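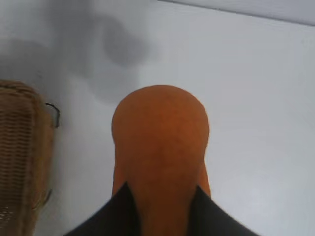
How Does Electricity Get Around a Building?

Flip a light switch at school and the room lights up right away. Easy! But the power that did that job had a long trip to make before it reached the bulb. It came in from the street, went through a big metal box, and ran along wires that you have probably never seen. A large school can have miles of them, and they all have to go somewhere safe.

So let's follow the wires and see where they hide!

What is a cable?

A wire is a thin piece of metal, usually copper, that electricity can move through easily. Electricity will also move through you, and that's dangerous, so wires wear a coat of plastic called insulation. Electricity has a very hard time getting through plastic.

Put two or more of these coated wires together inside one bigger jacket and you have a cable. Look at the cord on a lamp (look only, please, no poking or pulling). The outside is the jacket. Inside are separate wires, each in its own colored coat, so the electrician can tell which one is which.

Some cables carry power. Others carry information, such as phone calls, video, or the internet. Some internet cables don't use copper for their messages at all. They have threads of glass inside, thinner than many human hairs, and the messages zip through as flashes of light!

The room full of boxes

Every big building has an electrical room. The door is kept locked, and there is usually a yellow warning sign on it with a lightning bolt. Inside are tall metal cabinets, and the thick cables from the street come in here first.

Think of a river that splits into streams. One fat cable comes in, and lots of smaller ones go out. One might feed the kitchen, one the gym, one the classrooms on the second floor. Each path is called a circuit. A circuit has to make a complete loop, out and back again, or the electricity won't flow. When you switch off a light, you are opening a gap in the loop. When you switch it on, you close the gap.

Meet the breaker

Each circuit has a guard called a circuit breaker. It looks like a chunky switch, and it is always paying attention to how much electricity is going by.

Say someone plugs a heater, a hair dryer, and a toaster into the same circuit and turns them all on. That's a lot of electricity for one set of wires, and the wires start to warm up. Hot wires can start a fire. Before things get that far, the breaker goes CLICK and opens the loop. Everything on that circuit goes dark, and the wires cool down.

A grown-up who knows the system can unplug a few things and reset it. If it clicks off again, it's time to call an electrician.

Up above the ceiling

In many schools and offices, the ceiling is made of light square tiles. Above the tiles is a gap, and that gap is busy! There are air ducts, water pipes, and cables going in every direction.

Builders have several ways to keep the cables in order.

Conduit is a tube, made of metal or plastic. The wires are pulled through it from one end to the other. If you bump the tube with a ladder, the wires inside are protected. Pulling wires through a long tube is hard work, and electricians sometimes use a slippery gel to help them slide.

A cable ladder looks just like its name. It has two long rails with rungs in between, and it lies on its side or flat, carrying big heavy cables. Please don't climb it, it's only for cables!

Raceways are slim covers that run along a wall. You may have one in your classroom, leading to a computer or a clock. They are handy in old buildings where it would be a huge mess to cut the walls open.

Then there are J-hooks, which are shaped like the letter J. They hang in a row and hold up bundles of light cables, a bit like coat hooks holding up one very long scarf.

Why not just leave the cables in a heap?

Try this at home. Take a few pieces of yarn in different colors and drop them in a pile. Now stir the pile with your hand. Can you pull out just the blue one? Next, lay the same pieces side by side on a table and try again. Much faster! An electrician who has to fix one cable out of 300 feels the same way.

Heat matters too. Cables carrying power get a little warm. When too many are squashed together, the ones in the middle can't cool off. Spreading them out lets air move between them.

And there's weight. Copper is heavy! A long row of thick cables can weigh as much as a car, so the supports have to be bolted to strong parts of the building. Ceiling tiles could never hold them.

A library gets new wires

The town of Dikstead has an old library on Rustau Street, and last March it got all new wiring. The old wires had been there since long before there were computers in the reading room. The new plan needed 2,000 feet of cable and 13 circuits, with one circuit just for the elevator.

The crew from Zamani Electric started at four in the afternoon each day, after story time. They put raceways along the old brick walls and hung J-hooks above the hallway. Every cable got a label at both ends. A label might say "2-READ-4," and that means second floor, reading room, outlet four. It's a secret code, except that anyone can learn it!

Staying safe

Electricity is wonderful, and it needs respect. Keep water away from outlets and cords. Never put anything but a plug into an outlet. Pull on the plug and not on the cord when you unplug something. If you see a cord with a crack in it, or bare metal showing, leave it alone and tell a grown-up. Stay out of electrical rooms, even if the door is open.

Go on a wire hunt!

Walk through your home or school with a notebook and look for clues, using just your eyes. Can you find a raceway? A piece of conduit? (Basements and garages are great places for conduit.) Is there a metal panel door with breakers behind it? Draw a map of a room and mark each switch and outlet you find. Then draw the path you think the wires take behind the walls.

Words to know

Breaker: a safety switch that turns off a circuit when too much electricity flows.
Circuit: a complete loop that electricity travels around.
Conduit: a tube that protects wires.
Insulation: the coat around a wire that keeps electricity inside.
Raceway: a slim cover that holds cables along a wall.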